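What I changed my mind about on garment labels

I've been putting off writing this up because the result is small and the work behind it was boring. But two people asked me for it after the reading group, and I'd like to have something to point to.

The short version: we had a policy for folding and stacking clothes that did well on a bare table and badly everywhere else. I spent most of the spring assuming the problem was the network. It was mostly the labels. When we stopped marking where a garment's corners were and started marking which layer the fingers were holding, the same network on the same recordings got a lot better in real bedrooms. I'll go through how we got there, including the part where I wasted a month.

Where things stood

The project is called Covby. It's a policy that takes wrist camera images and outputs small motions of a parallel gripper, plus how far to open or close it. All the training data comes from people doing chores by hand with the gripper, no robot arm involved. Our set has 976 recordings at the moment. Jackets, towels, fleeces, shirts, some bedding. They were made in 16 homes, and we asked people not to tidy up first.

On the test table, with one towel or one shirt, the policy picked up and folded well enough that we showed it to visitors. Then Lizelle Mokgethi took the arm into a room with a normal bed and a normal amount of stuff on it, and it fell apart. It would go for a towel and come up with the towel and the thing below it. Or it would grab a fold in the bedspread. On a patterned bedspread it did that more often than it touched the clothes.

My notes from that visit say "needs more data" and nothing else. I wrote that without looking at a single failure closely.

The month I wasted

First I made the image encoder bigger. Failures stayed the same, training took twice as long. Then I added random color changes to the images, thinking the policy had learned that towels are plain and bedspreads are busy. That helped a little with prints and hurt with dark fabric on dark fabric. Then I tried feeding in a longer history, so it could see what it had been doing a second or two before. That one is still in the code, turned off.

Přemysl Danko kept asking me what the failures had in common. I kept answering with averages. After a while he sat down with the test recordings himself and sorted them by hand into two groups: wrong place, and right place but wrong depth. The second group was far bigger. The gripper was arriving where a person would put it. It was closing on too many layers, or too few.

That should have been obvious. On a bare table there is only one layer under the towel and it's the table, which you can't pinch. So depth hardly matters there. You push down until you touch, you close, and you have one layer of towel. In a pile that habit gets you everything.

What the old labels said

Our labeling tool (Tichý, which Radomír Dvořáček wrote and still maintains) asked for keypoints. For a shirt: collar points, cuffs, hem corners, shoulder seams. For a towel: four corners. The policy had a second output that predicted those points, and the idea was that this would push it to learn the shape of the garment.

For a garment laid out flat this is fine, and the labelers liked it. For a heap it's close to useless. Most of the points aren't visible, and the labelers had to either skip them or guess. We told them to guess. I went back through a batch of heap labels in April and found corners placed on top of whatever garment happened to be covering the corner. So we were teaching the network that a towel corner looks like a piece of fleece.

The two kinds of view sit side by side in the data all the time, often from the same room. A pair from one bedroom, a denim jacket and a towel in a pile:

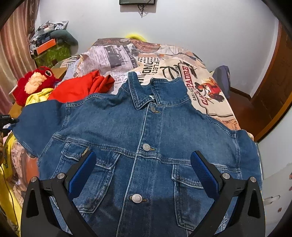
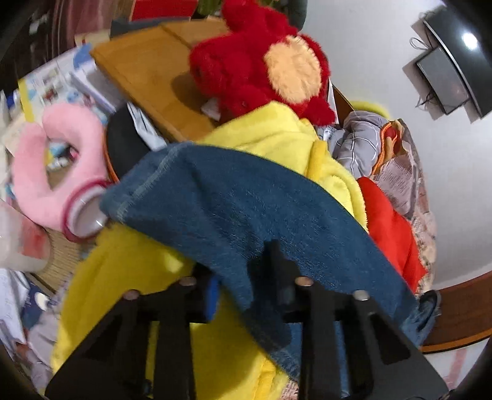
Keypoints also say nothing about contact. You can know where a collar point is to the millimeter and still not know whether the fingers have hold of the collar, the collar and the yoke, or the collar and the sheet.

The new labels

What we ask for now is simpler, and it's done per moment of closing instead of per frame. For each time the fingers close on something, the labeler answers:

Which item is being gripped.
Whether it is one layer of that item, more than one, or can't tell.
What is directly behind the gripped part: another garment, bedding, a hard surface, or can't tell.

"Can't tell" is a real answer and we train with it. The output for that moment just doesn't get a loss. I was against this at first, I thought people would use it to go faster. Some of them did, a bit. It still beat guessing.

The labeler is allowed to look ahead in the recording. That matters a lot. At the moment of closing you often can't see how many layers are in there, but a second later, when the hand lifts, you can usually see whether something came along with it. The policy doesn't get to look ahead, of course. It has to learn to predict from the view before closing what the labeler worked out from the view after. I was worried this was too hard, and for some fabrics it is (more below), but there's more to go on in the image than I expected. A hem has a shadow line. A raised fold looks different from a flat one. Stitching tells you which way is up and often where the edge is.

Labeling takes less time per recording than the keypoints did. Milagros Cusi, who runs the labeling, rewrote the instructions until they fit on one sheet. The old ones were 10 pages.

Results

We ran the old and new versions in five rooms that weren't in the training set. Same arm, same gripper, same recordings to train on, same number of steps. Only the second output and its labels changed. Each room had a bed or a sofa with clothes on it, left however the people living there had left it. We counted a grasp as good if the gripper lifted the item it was told to lift and nothing else.

I'm not going to put the full table in a blog post, it's going in the write-up and I'd rather have one place to correct. In plain words: single items laid flat came out the same with both versions. Piles got much better. The mistake that went down the most was lifting a second garment along with the first. Grabbing the bedspread went down too, less than I hoped.

I ran it again with a different random seed because I didn't trust it, and then Lizelle ran it a third time without telling me which version was on the arm. The order of the versions was the same every time.

One thing that surprised me. The version with new labels is slower. It comes down on the fabric more gently and makes more small corrections before it closes. We never asked for that. My guess is that the people in the recordings slow down when they're trying to get one layer, and the old version had averaged that away. I haven't tested this guess.

What still doesn't work

Terry towels. The loops catch on whatever is under them, and the labels for towels have the most "can't tell" answers of any item. The policy is unsure about them, which is fair, but it then does nothing for a long time, and that isn't useful to anyone.

Denim is hard for another reason. It's stiff, so when you lift one point a large area comes up with it, and anything resting on a sleeve goes too. Does that count as a bad grasp? Apostolos Mavromatis says yes, the item on top should have been moved first. I say the grasp was fine and the plan was bad. We've counted it as bad for now so that the numbers err on the low side, but I'd like to separate them.

Soft toys. They aren't garments and we don't have a class for them, but they're in half the bedrooms and the policy treats them as thick fleece. It squeezes, gets a good hold, and moves them as if they could be folded.

Prints on bedding are better but not solved. A bedspread covered in columns of text and photos has hard edges all over it, and the policy sometimes treats a printed edge as a hem. I tried pasting printed patterns onto plain bedding in the training images, and got nothing from it. The paste doesn't bend with the cloth, so I suspect the network learns to spot the paste. Someone with more patience could do this properly.

The gripper itself puts a limit on things too. It has wide pads, and they're good for holding, but to get one layer you want to slide a thin edge under a hem. People get around it by pinching up a fold and letting some of it slip. The arm can't do that yet. Radomír has drawn a narrower fingertip, and Jedateck has agreed to make a few. They'd need new recordings to go with them, so I don't expect anything before August.

Some practical notes if you want to try it

If you already have keypoint labels, don't throw them out. We kept them for garments that are laid out flat and dropped them for everything else. Training on both works fine as long as you don't force one set of labels onto the other kind of scene.

Have two people label the same recordings early on. We did 5 recordings that way the first afternoon and found that one labeler counted a hem as two layers and the other counted it as one. Both are reasonable. We settled on one.

Check your "can't tell" rate per person before you check it per garment. Ours looked like a fabric effect and was partly a screen brightness effect.

Sort your failures by hand before changing the network. Přemysl asked me to put that in, and he's earned it.

The labeling sheet will go up once Milagros is happy with the wording. The layer question has a bug in the current Tichý release where the third answer isn't saved if you tab past it, so wait for the next one. Ristach have offered us space on their machines for a larger run, and the first thing I'll use it for is towels.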